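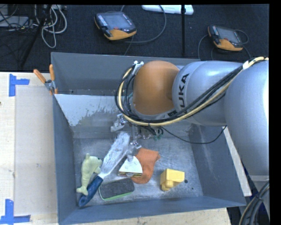 Progress Report No. 8
Skestau Bin Picking Project, Denville Workshop
To: Olszewski Fund, program office

Hello again from Denville! You asked for this one to be mostly about the February open day, so the money table has been pushed to the back and I'll try to keep the grumbling about deliveries short.

The doors opened at ten and we'd planned on a slow first hour. There was a line down the stairs by a quarter past. The clicker at the front door read 806 when we locked up, and I'm told it doesn't know the difference between a new visitor and somebody coming back in from the food truck, so please take that as a generous number. Last year's day was much smaller and we only had the one demo table then, with a conveyor that jammed before lunch.

This year the big arm was the main attraction, as you'd expect. People love the orange wrist on it, and they love that it's big. What we had it doing was quite plain: reach into a metal bin, pick up a thing, put it in a tray next to the table, go back for another. The things come from our household and toy set, the one you paid for in the second installment. It includes the green dolphin, the long white brush with the blue handle, the orange cloth, the chunky yellow toy and plenty more, and we changed the mix between runs so the late visitors weren't watching the same show as the early ones.

I kept a tally through the day, because I promised you real numbers this time. The arm made 479 picks that ended with the object in the tray. I didn't log the misses as carefully as I should have (I was also answering questions and looking for the extension cord), so I can't give you a success rate for the open day that I'd stand behind. The rate in the appendix comes from the closed runs the week before, when it was quiet and I had both hands free. The next report will have misses logged automatically. The script for it is written, it just hasn't been tested with the new gripper settings.

Now for what we learned, which was more than I'd hoped for from a public day.

The cloth is still our worst customer. When it's bunched up the fingers usually get hold of something, but where the cloth ends up is anyone's guess, and if another object is lying on top of it we sometimes lift both. The crowd cheered every time that happened. I did not! It's the same double-pick problem I wrote about in the fall, and the planner still treats the cloth as if it were a solid lump. Tandasberg, who are doing the vision side, have a new version that is supposed to mark soft things separately. They sent it over the day before the open day and I decided against swapping it in with the public coming. I'd make the same call again, though it does mean we're a few weeks behind on that milestone.

The metal bin is another story. It's scratched and it's shiny, and the cloudy reflections on the floor of it give the depth camera a hard time, mostly in the afternoon when the sun gets to the west windows. By three o'clock the arm was hesitating over patches of bare metal. We pulled the blinds and it got better. We've talked about painting the inside of the bin matte, and I'm against it, because the bins our partner companies use look just like ours and nobody is going to paint theirs for us. I'd sooner see the software cope.

Thin objects lying flat were a nice surprise. In the last report I said the gripper was bad at anything it had to get under. We shortened the approach and slowed down the last bit of the descent, and scraper-shaped things now come up a lot more often than they used to. A girl of maybe ten asked me why it doesn't just slide the object up against the wall and grab it there. I told her we'd thought of that, which is true, but we'd shelved it, and on the drive home I couldn't remember the reason. So it's back on the list.

The cables need attention too. The bundle that runs along the arm loops around the wrist, and I'd like it held closer than it is. It didn't cause a stop on the day, but I was watching it more than I wanted to be. A proper dress pack for that stretch is in the request below.

As for the visitors, the question I got most was whether it was being steered by somebody. I had a good long talk with two people from a parts recycling firm across the river who sort mixed bins by hand and would like to send us a crate of their own stuff to try. I said yes, on the condition that it's clean and has no batteries in it. Three teachers asked about bringing classes. I'd love to, but we can only fit so many behind the barrier at once, and I'd want a second operator on the pendants before I agreed to it.

Money, briefly. The open day came to 3879 dollars, including the barriers, the printed sheets, the extra insurance and the overtime for the building. That's under what we'd set aside, and with your okay I'd like to move the leftover to the cable work. The full table is in the appendix, along with the receipts (the one for the barriers is a poor scan, sorry, I've asked for a new copy).

Coming up before the next report:

Install the Tandasberg update and repeat the closed runs with the same object set, cloth included.
Get the automatic miss log running.
Try the slide-to-the-wall grasp on flat objects.
Price the dress pack and fit it if you agree to the transfer.
Take in the recycling firm's crate and do a first look, with no promises made.

If you could let me know about the transfer before the end of the month, I can get the order in with the spring batch. And do come to the next open day if you can, the mornings are calmer and the coffee's fresher.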